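Planning a Small Robot Setup for Household Work: Tips on Buying and Budgeting

Updated 9/28/20

These notes are for people setting up to teach or test a robot on chores such as folding, sorting and wiping down. They cover what to buy first, what to leave until later, and where the money tends to go. We keep our own list for the work we do at Kestis, and most of what follows comes from two rounds of buying, one planned well and one not.

Start with the chore

Write down the chore before you look at any equipment. "Laundry" is too big. "Fold a short-sleeved shirt that is already laid out on a bed" is a chore you can buy for. List what has to be picked up, how heavy the heaviest item is, how thin the thinnest one is, and how far the hand has to reach. If you can't fill in those four lines, you aren't ready to ask for prices.

Then do the chore yourself with one hand and two fingers. A shirt takes more room than you expect. Fitted sheets are miserable. Measure the space your arm used and add a hand's width on each side.

Put the list on one page. Sellers answer a one-page list faster than a phone call, and you can send the same page to all of them and compare what comes back.

Buy the hand before the arm

Hand-held grippers cost a fraction of what an arm costs, and a person can carry one from room to room. If the plan is to collect examples of a chore first and put a robot on it later, the hand-held tool is the first purchase and the arm can wait for next year's budget. We bought the arm first the first time. It sat under a sheet from February until summer.

Check that the fingers on the hand-held tool are the same as the ones that will go on the arm, or can be swapped for them. Ask the seller in writing. If the finger shape changes between the two, some of the work you paid for has to be done over.

Order spare finger pads with the tool. Pads wear at the tip, pick up lint, and go slick with hand lotion or fabric softener. We order them 5 at a time. Wash them with dish soap and warm water and let them air dry. Don't use rubbing alcohol unless the maker says it's safe for that material.

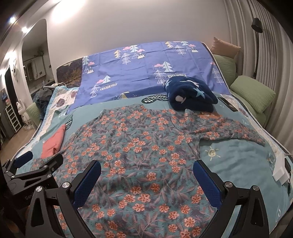
Practice clothing is the cheapest line in the budget, and most people leave it out. Thrift stores are fine for nearly all of it. Get a spread of fabrics and sizes, and include prints as well as solids. Pay attention to what the clothes will be lying on, too. A teal garment covered in small coral-orange flowers, spread out on a light teal quilt with cartoon designs, is a harder thing to pick out than a white T-shirt on a plain table, and you want both kinds in your set. Textured pads facing each other across an open gap need a fold or an edge to close on, so buy some pieces with sleeves and hems that are easy to find and some without. Keep a few blankets and a piece of fleece in the bin as well. They are bulky in a way shirts are not.

Wash everything once before use. New clothes have sizing in them and are stiffer than they will be after a trip through the machine.

Store the set in two bins, one for pieces in use and one for pieces held back. The held-back bin is for testing. Label it clearly, or someone will raid it the first time the other bin is in the dryer.

Rooms cost money too

If you plan to work in real homes, budget for the time it takes to get in and out. Setting up takes longer than people guess, and the household has its own schedule. We pay a flat 200 dollars a visit to the household, and that includes leaving the room the way it normally is. Don't tidy up first. A bedroom with a blanket bunched up and a phone left on the bed is what the equipment will have to deal with later.

Things to ask the household before the first visit:

Are there pets, and where will they be?
Which outlets can be used?
Is there anything on a shelf or a bed that should not be touched or recorded?
Where can a case be set down without blocking a doorway?

Get the answers by email so they don't have to be asked again. Have a signed permission form for every adult who lives there. Forms cost nothing to print, and sorting out a missing one later can cost you the whole visit.

Power, cords and charging

Buy twice the batteries you think you need. Hand-held tools that run a camera go through a charge quickly, and a tired battery usually shows up as dropped recordings before it shows up as a low light.

Get one heavy extension cord in a bright color and one power strip with a switch. Tape cords down where people walk. Painter's tape comes up clean from wood floors but not always from old varnish, so try a short piece in a corner first.

Keep chargers in the same case as the tool. Put a strip of colored tape on each one and a matching strip on the battery it belongs to.

Comparing quotes

Last year we asked three firms for prices on the same list: Stestel, Entili and Clerkov. The totals were not far apart. What was included was very different. One had shipping and a set of pads in the price. One charged separately for the mounting plate. One wanted a yearly software fee that did not appear until the second page.

Make a sheet with a row for each of these and fill it in for every seller:

Tool or arm, base price
Fingers and pads
Mounting plate, bolts and cables
Software, first year
Software, every year after that
Shipping both ways, in case of repair
Training, and whether it is in person
Lead time

Leave a cell blank if the seller hasn't answered, and don't guess. A blank cell is a question to send back. We passed on the lowest of the three quotes over a blank in the repair row that stayed blank after two emails.

Small parts are worth pricing on their own. A replacement finger linkage was quoted to us at 121 dollars. We bought one to keep on the shelf. A tool out of service for a week costs more than that in canceled visits.

What to spend on an arm

When you do get to the arm, look at reach and payload first and speed last. Laundry is light. A wet bath towel is probably the heaviest thing you'll lift, and you can put one on a kitchen scale to find out. Remember to add the weight of the gripper itself to the number. Sellers list payload without it.

Bed height matters more than it sounds. Beds differ a lot from house to house once you count the mattress, and an arm on a fixed stand may reach the near edge of one bed and the middle of another. Measure a few before you settle on a stand. An adjustable stand costs more, and we think it's worth it.

Put money aside for an emergency stop button on a long cord, and for a second one. Keep one in the hand of whoever is running the session and one within reach of anyone else in the room.

Used equipment

Used arms can be a good buy if the maker still sells parts. Ask for the hours on the joints and for a short video of each joint moving through its full range. Listen for grinding. Ask whether the controller is included and whether its software license transfers to a new owner. We were offered a used arm at a very good price and learned that the license didn't transfer. A new one would have eaten the savings.

Used hand-held grippers are a different matter. Check the pivot screws for play by holding one finger still and wiggling the other. Check that both sides close evenly on a sheet of paper. If the paper pulls to one side, something is bent. Thread locker on the screws helps, but use the removable kind.

A simple order of purchase

Month one: hand-held gripper, spare pads, batteries, practice clothes, two bins.
Month two: home visits, permission forms, extra storage drives.
Month three: go over the recordings and rewrite the chore list.
After that: quotes for the arm and stand.

Don't skip month three. Our own list changed a good deal. We had put down socks as an easy item and moved them to the hard column, and we dropped fitted sheets altogether for the first year.

Keep a reserve

Hold back some cash for things that aren't on any list. Ours was 200 dollars for the first quarter and it went on a lint roller multipack, a folding stool, a longer cable, a carrying case with better foam, and parking. The second quarter we doubled it and had some left.

Save receipts by project and not by store. When the next budget is due you'll want to know what folding cost and what sorting cost, and a pile of hardware store slips won't tell you.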